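Kassa Community Help > Clubs and Student Projects > Two-arm setups

Two-arm bottle opening: one arm holds, the other twists, and the bottle just spins. What are we doing wrong?

Posted by dusell_offcuts, Mar 20, 2026

Hi all, long-time reader, second-time poster (my first one was about cable ties and I got very good answers, thank you!).

I'm in the robotics club at our uni and our project this year is called Drella. The idea is simple enough to say out loud: pick up a drink bottle with one arm, bring it over to the other arm, unscrew the cap, put the cap down on the table, put the bottle down, grab the next one. We drive both arms by hand with a pair of leader arms, record what we do, then train on the recordings. The Tumberg student challenge is in August and bottle opening is one of the tasks on the list, so we figured we'd get onto it early for once.

We've got 600 recorded goes at it so far. Maybe half are any good. My trouble is the bit in the middle where both grippers are meant to be on the bottle. If I hold the body firmly, the thin ones squash and everything slides. If I hold it gently, I twist the cap and the whole bottle goes round with it like a chook on a spit.

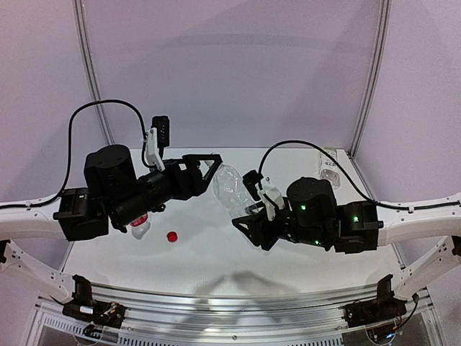

I've tried holding at the neck, which is stiffer, but then there's bugger all room for the second gripper to get at the cap. I've also tried coming in with the bottle lying on its side between the arms and that's a bit better for reach, but the wrist cams see mostly bottle and I can't judge the distance at all. My clubmates are split. One lot wants to stick rubber on the fingers, the other lot reckons that's a hardware fix for a driving problem and I should just practise more. I'd like to know before I burn another weekend on recording.

Other stuff that might matter:

Fingers are the triangular open ones, and both arms have the same sort.
We've got a wrist camera on each arm plus one fixed camera looking at the whole table.
Bottles are a mixed lot out of the recycling and the vending machine. Caps get screwed back on by hand between goes, and I'm not very consistent about how tight.
Our budget is basically whatever is in the biscuit tin.

Any ideas very welcome, even the boring ones. Also, should I be mixing different bottles in the one dataset from the beginning, or get one bottle working and add the rest later? I keep changing my mind.

Cheers!

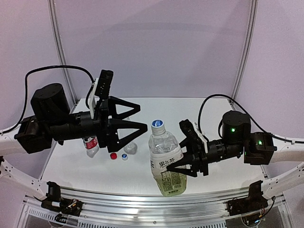
Replies (oldest first)

tumblehome

Oh I feel this one in my bones, we did almost the same task last year and I spent weeks cursing at a water bottle.

First thing, your cap tightness. You've sort of buried it in your list and I think it's half your problem. If a person does the cap up properly tight, these little arms have no hope, and you'll teach yourself all sorts of odd habits trying to beat it (I ended up with a sort of shoulder-charge, it was terrible). Pick a tightness and stick with it. We did the caps up until they just touched, then a quarter turn back. Once we had the motion clean we went a bit tighter, then a bit tighter again. You want to find out where the motor gives up before the policy does.

Second, where you hold. For the soft bottles go for the shoulder, just under where it curves in, or else a label band if the plastic is ribbed there. Ribs are your friend! The flat smooth bit in the middle is the worst spot and it's exactly where everyone grabs, me included. Holding a bottle that still has drink in it is heaps easier than holding an empty one too, because it pushes back when you squeeze. So if you're practising, practise on full ones (with a tray under, please, ask me how I know) and leave the empties for later.

Third, don't twist in one go. Short twist, let go, wind the wrist back, grab, short twist. Three or four of those. It feels painfully slow on the leader arms but each little twist needs less grip from the holding arm and the bottle mostly stays put. When we went back through our recordings, the good ones were nearly all like that and the dud ones were nearly all somebody trying to be a hero.

On the rubber: do it! I don't get why it has to be one or the other. We cut strips off a bike tube and stuck them on with double-sided tape. Replace them when they go shiny. Just put the rubber on before you record anything you care about, and leave it on, otherwise half your data has slippy fingers and half doesn't and the poor model has no way to tell which day it's having.

For the bottle on its side thing, I'd keep it tilted instead of flat. Something like a third of the way up, cap end towards the twisting arm. You can see the cap in that arm's wrist camera and there's space for your knuckles, so to speak.

recycled_servo

rubber bands. thick ones off broccoli. done

also 600 is plenty for one bottle and not very many for a pile of different ones, so there's that question answered

slow_lane_sam

Agree with most of what's up there, except I'd be a bit more careful with the full bottles. We put more than 100 mL of iced tea through a power board and the lab manager still brings it up at inductions. Put the lid back on between goes even if you're only resetting the arm.

On mixing bottles, I've tried it both ways. Our first set was 2,845 recordings of one single kind of bottle (yes, really, we had a slab of them) and it was lovely until somebody put a different colour cap on, and then it went looking for the cap in thin air. Second time round we used 6 kinds from day one and swapped after every few goes. It took longer to look like anything and I nearly chucked it in, but it coped far better with bottles it hadn't met. If your challenge list doesn't say which bottle you'll get, I'd mix early. If it does say, go and buy that one and stop reading this page.

Something that hasn't come up yet: where does the cap go afterwards? We lost loads of goes because the cap came off fine and then got flicked across the table when the gripper opened. Lower it until it's nearly touching before you let go. And pick a patch of table for it, otherwise you end up with old caps lying about where the next bottle wants to stand, and your fixed camera sees a different mess every time. A bit of mess is good for training, but I'd rather choose it.

Last one and then I'll pipe down. Chuck out the bad half of your 600. I know it hurts. We kept ours in "for variety" and the arm learned to drop things with real confidence.

dusell_offcuts

You're all legends. Bike tube is going on tonight, and I've marked a cap spot in pencil. I went and tried the short twists on the leader arms just now and got two off in a row, which is two more than I had this morning. The quarter turn back on the caps is a great shout as well, I'd been doing them up like I was packing a school bag.

I'll mix the bottles. Still sulking about deleting half the recordings, but I've moved them into a folder called "maybe" so that's a start.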